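Week 6 handout - gripping soft things, and the Dovik fault

Read before the lab. Bring the fault sheet, part filled in is fine.

Background
Task was coat handling: pick up, fold, put down. Hand-held gripper first for the demos, then the same fingers on the arm. 446 demos recorded. Trained on all of them, which was mistake one (see below).

What went wrong
Run 40 on the arm. Fingers closed on a fold, controller said "held", arm lifted. It had the lining only. Outer layer slid, a snap button caught in the linkage, arm kept pulling. Motor current climbed and the Dovik controller did not trip. Stopped by hand with the red button. One bent linkage arm, torn coat, no one hurt.

Why
- "Held" was worked out from finger gap alone. Thick padding gives you a gap whether the grip is good or not
- current limit had been raised for the Danzer box task and never put back
- 111 of the demos had a bad first grasp that the operator then fixed. Nobody marked them. So the arm learnt the bad grasp too
- the stop was out of reach from the logging desk. Somone had to walk round

Things to look for in demos
1. Loose fabric, lining showing at a fold. Ask which layer the pads have got.
2. Hard bits near the fingers: snaps, zips, clips. Puffer jackets are the worst for this, padding and hard fastenings together.

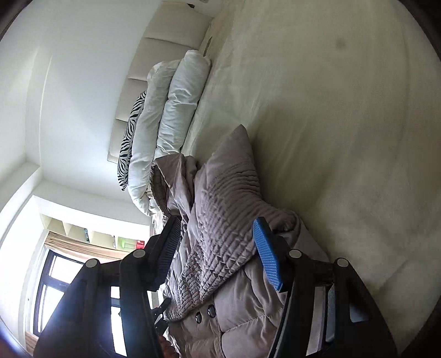 3. Bedding close by. Same colour as the garment = extra trouble for the vision side.

Fixes so far
Limit back to the Nurov default. Slip check added, still flaky on shiny cloth. Second stop button by the desk.

For the lab
Pairs. Go through 40 demos each, mark bad grasps, note the time of the first slip. Fault sheets in the tray by 4pm pleas.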